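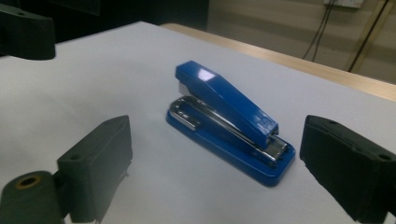 The Case for the Fixed Staple Size

Office supply standards get little attention until two of them collide. I manage document intake for a mid-sized records firm, and over the past year I have come to a position that some of my colleagues consider extreme: an organization should allow one size of staple on its premises, and it should write that rule down.

The argument starts with removal. Paper that enters a scanning line has to be free of metal. Our feeder, a Raretti sheet-fed unit, tolerates a folded corner and a moderate amount of dust. It does not tolerate a staple. When one gets through, the glass strip under the read head is scratched, and every page after that carries a thin vertical line until the strip is replaced. In June we replaced the strip twice. Both scratches came from heavy-duty staples with long legs, driven through thin packets that a standard staple would have held without difficulty.

A long leg in a thin packet folds back on itself. The removal tool lifts the crown, one leg breaks, and the fragment stays in the paper. Standard staples in the same packets come out whole. I checked a batch of 241 packets from our Kistwood office, which had a mixed supply, and found that nearly all of the broken fragments came from the oversized type. This was not a controlled study. It was enough to change what I order.

Objections

The usual objection is capacity. A standard desk stapler is rated for a small number of sheets, and people do produce thick reports. My answer is that a thick report should not be stapled at all. Past 30 sheets the binding edge begins to bulge, the inner pages tear at the corner, and the reader ends up pulling the whole thing apart. A binder clip or a two-hole fastener does the job better and comes off by hand. Where a report must stay together for years, it should be bound.

The second objection is cost. Replacing working equipment seems wasteful, and I agree that it would be if the rule applied all at once. It doesn't need to. Stop buying the odd sizes, let the existing boxes run out, and retire each heavy-duty machine when its supply is gone. Our Phuthong branch did this over two budget cycles with no separate expense. The number of stock items in the supply catalog dropped, and reordering now takes one line on the form.

A third objection concerns history. Archives hold fasteners of every kind, including straight pins, ribbon and sewn tape. The oldest ledger in our care is dated 1862 and is held with thread. A rule about new staples does nothing for old material, and I do not claim otherwise. It limits the growth of the problem, and a limit is worth having when the backlog is already measured in shelves.
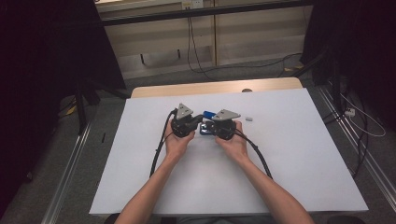
What a Written Rule Should Contain

The rule can be short. Ours fits on half a page and covers the permitted staple size, the maximum sheet count, the position of the staple, and the approved alternatives for thicker documents. Position matters more than most people expect. One staple in the upper left corner, set at an angle, can be found and removed by touch. Two staples along the left edge double the handling time and usually pass through printed text.

The rule should also name the type of metal. Plain steel rusts in a damp basement, and the stain travels to adjacent pages. Stainless staples cost more per box. For records kept longer than seven years I consider the difference trivial.

I would leave color and brand out of it. When we drafted the first version under the project name Wondum, it ran to 134 numbered clauses and specified the finish on the stapler housing. Few people read past the second page. The current version omits all of that, and compliance is high enough that I have stopped auditing it on Mondays.

There is still a box of heavy-duty staples in the supply closet. It is sealed, and I have asked that it be returned for credit before the next order goes out.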